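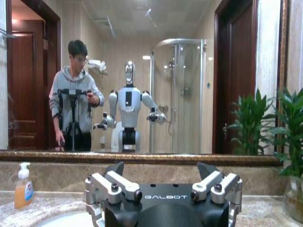

2 min read

Members of the Faltholm Religious Liberty Forum visited the Tinora County Courthouse in May for its annual open day. The program was devoted to free exercise and free speech claims brought by public employees, and 287 visitors signed in before noon.

The morning opened in the main courtroom, where Boris Hoxha, a staff attorney, explained how a request for religious accommodation moves from a workplace complaint to a hearing. He used the Atanasov matter, in which a county bus driver asked to be excused from Saturday shifts. The record in that case ran to 1,224 pages and was settled before trial.

Visitors were then taken in groups of 20 to the clerk's office and the law library. The library holds 3,000 bound volumes – most of them state reports – and is open to the public on weekdays. Staff showed how to look up a docket and order copies of a filing.

After lunch, law students from Lascombe College argued a practice appeal on whether a city council may limit the wording of an opening prayer. The bench pressed both sides on who selects the speakers and whether residents may leave the room without notice. No ruling was given, though questions from the gallery continued well past the scheduled close.

The Forum thanks the clerk's office for its courtesy. Members who wish to receive the printed program may request a copy from the Faltholm office.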